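Second Progress Report to the Dolov Fund
Project: Home Meals and Shared Kitchen, Fornholm and Plurkby
Reporting period: January to June

1. Short summary

In this period we continued the two parts of the project, the meal delivery in Fornholm and the shared kitchen in Plurkby. The delivery part is going according to the plan. The kitchen part opened later than we wrote in the application, and we explain the reasons in section 3. The spending is under the budget in two lines and over the budget in one line.

2. Meal delivery in Fornholm

The target for the period was 3,000 meals and we have reached it. The meals are cooked in the old school canteen and leave the building at 11:30. The route was changed in March, when the bridge road was closed for repair, and during these weeks the food came later to the houses on the north side. We received complaints about this and we think they were correct. Now the north side is served first.

We now have 120 persons on the list. Most of them are over the age of retirement and live alone. A smaller group are people who came home from hospital and need the meals only for a short time. For this second group the paperwork is still too heavy. A person must fill in the same form as a person who stays with us for the whole year, and sometimes the meals are already not needed when the form is approved. We would like to propose a shorter form and we attach a draft.

The menu was also discussed with the clients. They asked for less pasta, softer vegetables and more fresh fruit. Soup stays the most liked dish, also in warm weather.
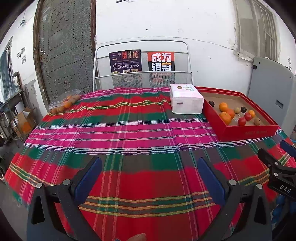 Can the people on the list choose their meals?
They can choose between 2 dishes each day, and the choice must be given to the driver one day before. Special diets (diabetes, low salt, no milk) are arranged separately with the kitchen and don't need to be asked for again every week.

3. Shared kitchen in Plurkby

The kitchen was planned to open in February and it opened in April. The first reason was the ventilation. The inspector asked for a stronger fan than the one in our drawings, and the supplier, Grajales, needed six weeks to deliver it. The second reason was our own mistake. We applied for the water connection too late, and we did not know that the office in Plurkby handles such applications only once in a month.

After the opening the kitchen is used on four mornings in the week. The groups cook together, eat together and take home what is left. The evening time is not much used. We believe the bus is the problem, as the last one leaves Plurkby at 18:40. From September we will move the evening group to the afternoon and see if more people come.

The cooking lessons are a part which we did not describe well in the application. At first they were meant as lessons about cheap dinners. The participants wanted something more simple: what to buy, how to keep it and how to use it before it becomes bad. So the first lessons are now about shopping and storing, and there is less cooking in them.
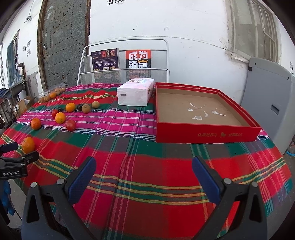
The lesson on storing was repeated by request in May, and we have written a sheet of two pages which the participants can put on the refrigerator door. The sheet exists in three languages. We printed 100 copies and they are all given out, so we will print more from the line for office costs.

4. Money

Fuel and food are under the budget. Building works are over the budget because of the fan. We ask the Fund for permission to move the unused part of the fuel line to building works. The total amount of the grant does not change. The table with all lines is in Annex B, and the invoices can be sent if you wish to see them.

5. Next period

Until December we plan to:
- start the shorter form, if the Fund agrees with it
- move the evening group in Plurkby to the afternoon
- replace the oldest heat boxes in the delivery van
- ask all the clients again about the menu

We also need an answer about the second year of rent in Plurkby. The owner wants to know it before the end of October.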